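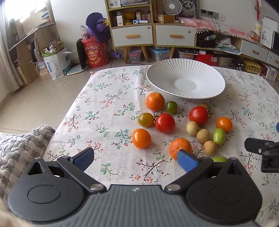

3.2 What people do with the fruit bowl

I should say up front that I came to this part of the study with a bias. I grew up in a house where fruit lived in a bowl and tomatoes lived on the windowsill, and anyone who put a tomato in the refrigerator heard about it. So when the Prilthorpe diaries started coming in, I was half hoping they'd prove my grandmother right. They didn't, quite, but they did give me a lot to write about.

A quick reminder of how the diaries worked. We asked 178 households in Prilthorpe and Ashworth to write down every piece of fresh produce that came into the house, where it was first put, where it was moved to, and how it ended up (eaten raw, cooked, given away, thrown out). Each household kept this up for 18 days. After I dropped the entries I couldn't read and the ones where somebody had clearly filled in a whole week in one sitting, I was left with 3271 usable entries. Etelka Tóth coded them separately from me, and then we sat down together and argued over the ones where we disagreed. Most of those arguments were over the word "counter," which turns out to cover a lot of ground in people's kitchens!

Figure 2. Mandarins and tomatoes set out on a table with an empty plate.

The thing that jumped out first was how much produce never gets a proper place at all. We had built the coding sheet with refrigerator, pantry, bowl and windowsill in mind, and then we had to add a fifth code, "left out," for anything that sat on a table or counter with no container around it. That code ended up holding 989 entries. I had expected it to be a sort of junk drawer, full of things people forgot to put away, and some of it was. But a good share of those entries came with a little note in the margin, and the notes were deliberate. "Left out so the kids see it." "Left out, want to use tonight." One woman in Ashworth wrote "out where I can keep an eye on them" next to the same batch of tomatoes five days running, and on the sixth day she made soup.

I've started thinking of this as parking. People park a tomato on the table the way they park a letter they need to answer – the spot itself is the reminder. Earlier writing on home storage (my own included, I'm afraid) tends to treat the table as a stop on the way to the real storage place, and I think we got that wrong. For plenty of our households the table was the last stop before the stove or the mouth.

Color matters here too, and more than I'd planned for. Tomatoes bought mixed, some red and some still green, were the single most moved item in the diaries. People sorted them, then sorted them again. The red ones went to the table, the green ones went to the sill or got put in with other fruit to hurry them along, and a few households ran what amounted to a waiting line. Citrus hardly moved at all. A mandarin put down somewhere tended to stay there until somebody walked by and peeled it, and Etelka's guess is that people don't feel they need to watch citrus the way they watch a tomato. I think she's right, but our diary form never asked about it, so I can't push that very far.

There were differences between the two towns, though I'd be careful with them. Ashworth households used the refrigerator more for everything, tomatoes included. Before anyone builds a theory of local character on that, I'd point out that the Ashworth diaries were kept in July and the Prilthorpe ones in January, and a hot kitchen changes your mind about a lot of things. We come back to season in Section 4.

One more oddity, and I'm not sure what to do with it. Fourteen households told us they owned a fruit bowl and never once recorded putting fruit in it. When we followed up by phone, the bowls were holding keys, mail, batteries and, in one case, a sleeping cat. I've left those households in the sample, coded under wherever their fruit went instead.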